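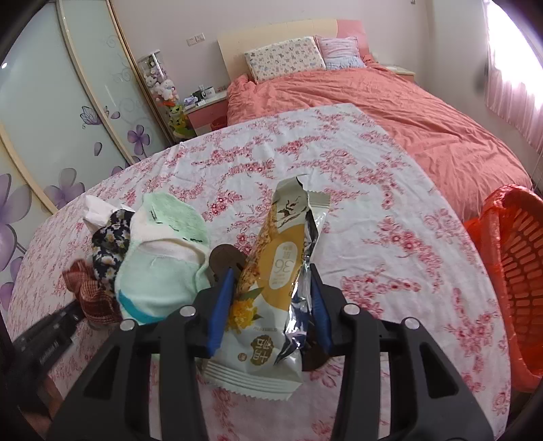

Kalk im Strahlregler: Was am Waschtisch wirklich ankommt

Projektbericht im Modul Gebäudetechnik, vorgelegt von Helju Lill, Vija Petrauskas und Rasmus Kalniņš
Betreuung: Farzana Talpur
Abgabe: 2024-09-25

Lesezeit: 7 Minuten

1. Wie wir auf das Thema gekommen sind

Angefangen hat alles mit einem Wasserhahn, der zur Seite spritzte. Im Wohnheim Burnness, wo zwei von uns wohnen, kommt das Wasser an vielen Waschtischen schräg, stotternd oder als feiner Fächer aus der Armatur, und wer sich morgens das Gesicht wäscht, wischt danach den Spiegel. Schuld ist fast immer ein Bauteil, das kleiner ist als ein Flaschendeckel und von dem wir vorher nicht einmal den Namen kannten: der Strahlregler. Er sitzt vorne im Auslauf, mischt Luft ins Wasser und sorgt (wenn er sauber ist!) für einen weichen, geraden Strahl.

Wir wollten wissen, wie stark Kalk diesen Strahl verändert, ob sich die Bauformen darin unterscheiden und ob das übliche Einlegen in Zitronensäure den alten Zustand zurückbringt. Frau Talpur hat uns gleich in der ersten Besprechung ermuntert, die Sache schmal zu halten und dafür ordentlich zu messen. Das war ein guter Rat, den wir erst beim Auswerten so richtig zu schätzen gelernt haben.

2. Was ein Strahlregler macht

Im Inneren liegt zuerst ein Vorsieb, das Rost- und Sandkörner abfängt. Dahinter wird das Wasser durch eine Lochplatte gedrückt und dabei beschleunigt, der Druck fällt, und durch seitliche Schlitze wird Luft angesaugt. Zum Schluss läuft alles durch ein oder mehrere feine Gitter, die den Strahl beruhigen. Bei manchen Modellen kommt noch ein Durchflussbegrenzer dazu, meist ein elastischer Ring, der sich bei hohem Druck verformt und den Querschnitt verengt. So bleibt die Wassermenge über einen weiten Druckbereich ziemlich gleich.

Kalk setzt sich bevorzugt dort ab, wo Wasser nach dem Zudrehen stehen bleibt und verdunstet, also am untersten Gitter und an den Luftschlitzen. Das hat zwei verschiedene Folgen, die wir anfangs ständig durcheinandergeworfen haben. Verstopft das Gitter, sinkt der Durchfluss. Verstopfen die Luftschlitze, kann der Durchfluss fast unverändert bleiben, aber der Strahl wird glasig und hart und spritzt im Becken. Ein Strahlregler kann also nach Litern völlig in Ordnung sein und sich trotzdem scheußlich anfühlen.

3. Untersuchte Bauformen

Im Burnness sind drei Bauformen verbaut, und das war für uns ein Glücksfall:

- Gradis: klassischer Einsatz mit Metallgittern, ohne Begrenzer
- Okari: Kunststoffeinsatz mit Noppengitter aus weichem Material, das man mit dem Finger abreiben kann
- Qian: Kunststoffeinsatz mit Durchflussbegrenzer und sehr feinem Abschlussgitter

Insgesamt haben wir 98 Waschtische in die Untersuchung aufgenommen. Alle hängen am selben Steigleitungssystem und haben Einhebelmischer mit dem gleichen Außengewinde am Auslauf. Rimantas Liepiņa aus der Haustechnik hat uns die Etagenpläne überlassen und gezeigt, wie man einen festgebackenen Einsatz löst, ohne den Chrom zu verkratzen: ein Stück Fahrradschlauch um die Hülse, dann die Zange. Diesen Trick geben wir hiermit gerne weiter.

4. Messaufbau

Der Aufbau ist bewusst einfach. Wir haben die Zeit gestoppt, in der sich ein Messbecher bis zur Marke von 500 Millilitern füllt, immer bei ganz geöffnetem Hebel in Kaltstellung. Vor jeder Messung lief das Wasser kurz durch, damit die Leitung entlüftet war. Eine Person hielt den Becher, eine stoppte, eine schrieb auf. Die Rollen haben wir nach jeder Etage getauscht, damit sich die Reaktionszeit einer einzelnen Person nicht durch den ganzen Datensatz zieht.

Zusätzlich haben wir das Strahlbild bewertet. Dafür gab es eine kleine Skala: gerade und weich, gerade und hart, schräg, zerfasert. Zu Beginn haben wir alle getrennt bewertet und dann verglichen. Bei »schräg« waren wir uns sofort einig, bei »hart« überhaupt nicht! Wir haben deshalb eine Hilfsregel eingeführt. Ein Blatt Löschpapier wurde neben das Becken gelegt, und wenn nach der Messung Spritzer darauf zu sehen waren, galt der Strahl als hart.
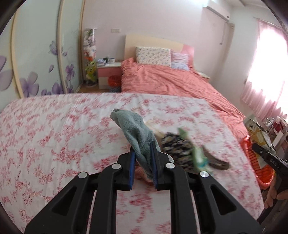
Der Wasserdruck im Haus schwankt allerdings über den Tag. Wenn morgens geduscht wird, sinkt er deutlich, und unsere ersten Werte waren deswegen kaum zu gebrauchen. Ab März haben wir nur noch am frühen Nachmittag gemessen und zwischendurch immer wieder denselben Referenzhahn in der Teeküche geprüft. Lief der langsamer als gewohnt, haben wir abgebrochen und später weitergemacht. Das hat Nerven gekostet, aber die Kurven sahen danach so viel ruhiger aus, dass Rasmus sie ausgedruckt und an die Tür gehängt hat.

Nach der ersten Runde haben wir die Einsätze herausgeschraubt, über Nacht in kalte Zitronensäurelösung gelegt, gespült und wieder eingesetzt. Kalt ist hier wichtig, denn in heißer Lösung kann sich Calciumcitrat bilden, das schlecht löslich ist und sich als neuer Belag auf das Gitter legt. Danach folgte die zweite Messrunde unter denselben Bedingungen.

5. Ergebnisse

Am Ende standen 702 gültige Einzelmessungen in der Tabelle. Ungültig waren vor allem solche, bei denen der Becher überlief oder der Referenzhahn aus der Reihe tanzte.

Die Gradis-Einsätze verloren durch Kalk am meisten Durchfluss und gewannen durch das Entkalken am meisten zurück. Das passt gut zum Aufbau: Metallgitter, viel Oberfläche, kein Begrenzer, der den Unterschied ausgleicht. Beim Strahlbild war die Verbesserung mit bloßem Auge zu erkennen. Fast alle zerfaserten Strahlen liefen nach der Behandlung wieder gerade.

Okari hat uns positiv überrascht. Der Belag ließ sich oft schon mit dem Daumen wegreiben, und an einigen Waschtischen hatte das offenbar auch schon jemand regelmäßig getan, denn dort fanden wir so gut wie keinen Kalk. Das Säurebad brachte beim Durchfluss nur noch wenig. Wo der Strahl vorher schräg war, lag es meistens an einzelnen verklebten Noppen am Rand.

Am spannendsten fanden wir Qian. Der Durchfluss war vor und nach dem Entkalken nahezu gleich, wir dachten zuerst an einen Messfehler und haben eine ganze Etage wiederholt. Der Begrenzer bestimmt hier die Wassermenge, und solange das Gitter dahinter nicht richtig dicht ist, merkt man am Becher nichts. Beim Löschpapier sah es ganz anders aus: Vor der Reinigung spritzten viele dieser Einsätze, hinterher nur noch wenige. Die Luftschlitze waren also zugesetzt. Mit reiner Durchflussmessung hätten wir das komplett übersehen.

6. Schwierigkeiten und Fehlerquellen

Die Bewertung »hart« bleibt trotz Löschpapier weich, um es mal so zu sagen. Die Becken sind nicht alle gleich tief, und in einem flachen Becken spritzt auch ein guter Strahl eher. Wir haben die Beckenform zwar notiert, sie aber nicht herausgerechnet.

Außerdem wissen wir nicht, wie alt die einzelnen Einsätze sind. Herr Liepiņa tauscht sie aus, wenn sich jemand beschwert, und Buch geführt wird darüber nicht. Ein stark verkalkter Einsatz kann also lange benutzt worden sein oder einfach an einem Waschtisch sitzen, der viel tropft. Eine Aussage darüber, wie schnell Kalk wächst, lässt sich aus unseren Daten deshalb nicht ableiten.

Die Dichtungen haben uns auch beschäftigt. Beim Wiedereinsetzen rutschen sie leicht aus der Nut, dann tritt Wasser am Gewinde aus und läuft am Auslauf entlang zurück. Helju hat irgendwann angefangen, jede Dichtung vor dem Einschrauben anzufeuchten, und ab da war Ruhe.
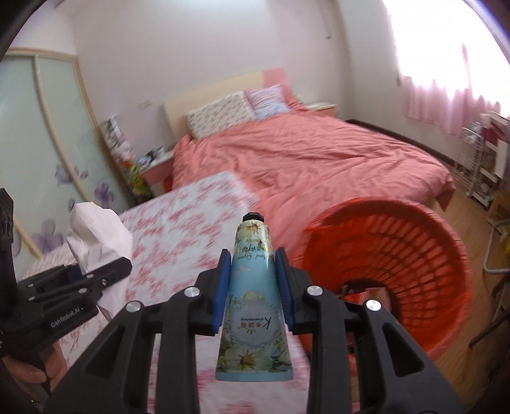
Handcreme in hellblauer Tube mit schwarzem Schraubverschluss

7. Empfehlungen für das Haus

Für das Burnness schlagen wir vor, die Gradis-Einsätze in einem festen Rhythmus zu entkalken und bei Defekt durch eine Bauform mit weichem Gitter zu ersetzen. Bei Okari reicht nach unserer Erfahrung ein kurzer Hinweis im Bad, dass man die Noppen mit dem Finger abreiben kann. Die Qian-Einsätze sollten nach dem Strahlbild beurteilt werden, der Messbecher hilft da nicht weiter.

Sinnvoll wäre auch eine einfache Liste mit Etage, Waschtisch und Datum des letzten Tauschs. Vija hat dafür eine Vorlage gebaut, die zusammen mit den Rohdaten bei Herrn Liepiņa liegt.

8. Ausblick

Am liebsten würden wir sofort weitermachen! Neue Einsätze aller drei Bauformen, gleichzeitig eingebaut und über zwei Semester begleitet, dann ließe sich endlich etwas zur Geschwindigkeit der Verkalkung sagen. Auch warmes Wasser haben wir bisher ausgelassen, obwohl dort mehr Kalk ausfällt. Ein Teststand in der Werkstatt mit geregeltem Druck ist mit Frau Talpur schon besprochen, es fehlt noch ein passender Druckminderer und ein Platz neben dem Bodenablauf.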